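10/21/25

So I finally did the bag drawer. If you've been reading here for a while you know about the bag drawer, and if you haven't, it's the deep one under the kitchen counter that was supposed to hold pots and instead holds every tote I have ever been handed, bought, or walked off with by accident. I've been saying I'd get to it since February. My sister has stopped asking.

What got me going was dumb. I was heading out to the Flekavville market for bread and squash, and I could not get the drawer open. Something had wedged itself up against the top (a handle, it's always a handle) and I stood there yanking at it with my coat on until I gave up and took a plastic sack from under the sink. Then I was annoyed through the whole market. I got home, put the kettle on and pulled the entire drawer out onto the floor.

There were 47 bags in there. FORTY-SEVEN. I live with one other person and a cat!

A lot of them were easy. Conference bags, gone. The thin cotton ones that come free with a book order and have shrunk up to the size of a pillowcase for a doll, gone. One had a leaky pen in it and I'm not going to talk about that. I ended up with 13 I really wanted to hang on to, and most of those are jute, so then came the question of how you store jute bags so they don't turn into a bird's nest again by Thanksgiving.

Jute is a funny thing to fold. It doesn't want to. Cotton will go wherever you tell it but a jute bag has opinions, and if you crease it hard in one spot over and over the fibers start to go right there. I lost a good one that way, it just opened up along the fold one afternoon with a bag of onions in it. So what I do now is lay the bag down flat on the table, smooth it out from the middle with my hands, and let the handle flop over onto the front where it wants to go.

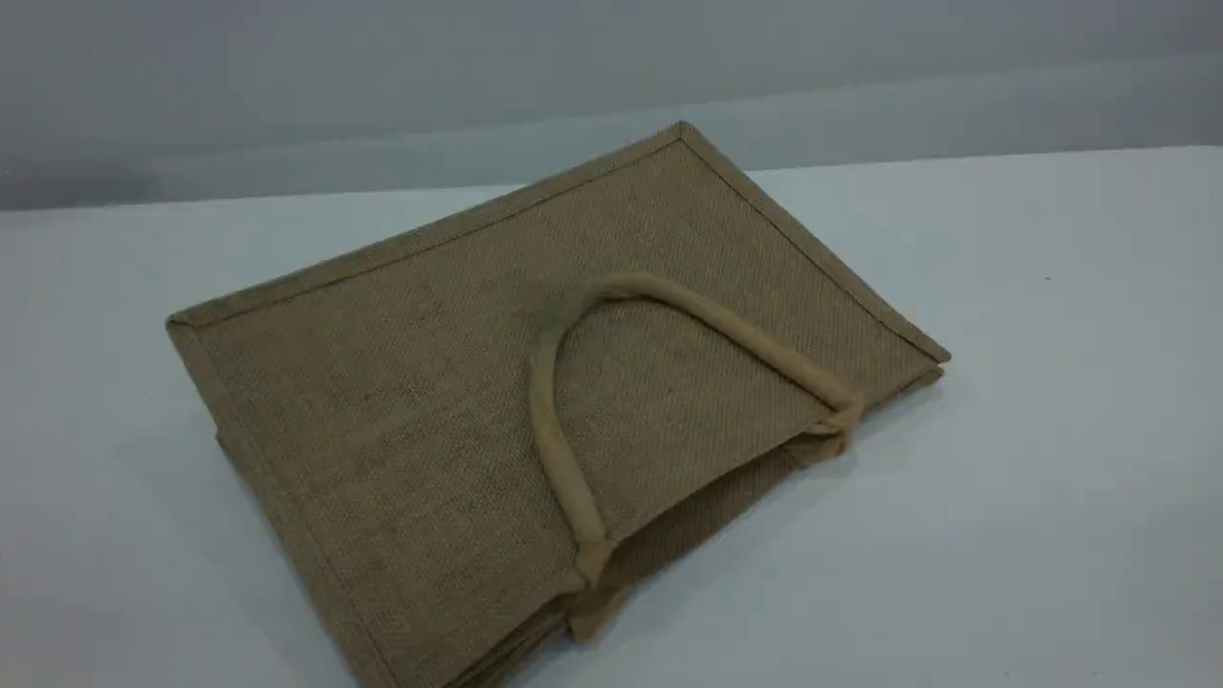 And then you leave it alone for a while. I know, I know, but it helps. I put a couple of cookbooks on top overnight if a bag has gotten really lumpy from being stuffed in the drawer, and in the morning it's much better behaved. Please don't iron it straight on the fabric. I tried that once with the iron way too hot and the whole kitchen smelled like a feed store for two days.

The handles are the real trouble. I love a fat padded handle, I won't buy any other kind now, the skinny ones cut into my fingers when there's a gallon of milk involved. But those big soft loops take up as much room as the bag does! If you tuck them inside, they make a hump. If you leave them sticking up, they catch on the drawer, see above re: coat. I tried wrapping them around the bag and holding the whole thing with a rubber band and that looked like a row of tiny sad bedrolls.

Jeanine Meijer, from down the hall, keeps all of hers on hooks on the back of the pantry door, and I was very jealous of that until I remembered that our pantry doesn't have a door. It has a curtain. It came with the curtain.

So, flat it is. Handle laid down on the front, edges lined up, bag on top of bag like file folders. I fold the big ones once across, loosely, and change which way I fold them whenever I think of it. The ones with a bound edge are the nicest to stack, by the way. That strip around the outside gives the bag some backbone and you can square it up against its neighbor.

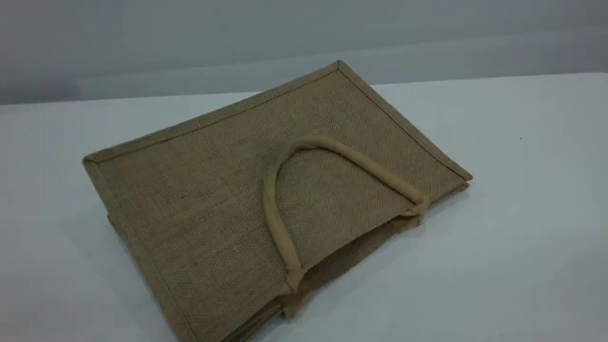 ## Where they live now

Not the drawer! The drawer has pots in it, as God intended.

I took the lid off an old shallow wooden crate from Hendriks (the hardware place over on Imham, with the good nails by the pound) and set it on the bottom shelf of the cart by the back door. The bags stand up in it on their folded edges, so I can flip through them and pull one without the rest coming along for the ride. It cost me 15 dollars a few years ago and has been holding nothing but dust and one flip-flop ever since.

I did make myself a few rules, mostly so I don't end up back on the floor with a cold cup of tea next year:

- If a bag comes in, a bag goes out. Same day.
- Shake it outside before it goes back in the crate. Jute hangs on to crumbs and onion skins like you wouldn't believe.
- Wet ones hang on the chair until they're dry all the way through, seams too. The seams take forever.
- One bag stays in the car. One. I had nine in there.

The shaking-out rule is the one I keep breaking, and it's always on bread days. I am a person who does not have the patience to wrap a loaf properly, I just drop it in and go, and then it's flakes everywhere, down in the corners of the bag where you can't get at them with anything but a dry toothbrush. A dry toothbrush is great for this, though. Short strokes along the weave, bag upside down over the sink. I also started keeping a clean white cloth in the bread bag so there's something between the crust and the burlap, and that goes in the wash with the dish towels.

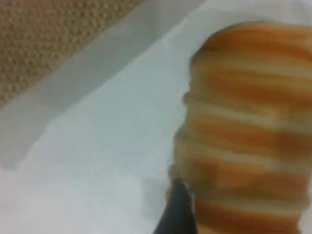
**Filed under:** kitchen, small tidying, bread days

Oh, and for the people who are going to ask what happened to the ones I didn't keep: most went in a big box to the Trastden thrift shop, where the lady at the counter said they run out of bags all the time and was so happy to get them. A few of the holey ones I cut open for the garden. Burlap is lovely around the base of a rose over the winter, and next spring you can dig what's left of it right in. The pen bag went in the trash.

My other half came home in the middle of all this, stepped over the pile, and asked if we had a bag for the recycling.

Next up is the cabinet with the food container lids. I opened it this morning to have a look and closed it again, so give me a few weeks on that one.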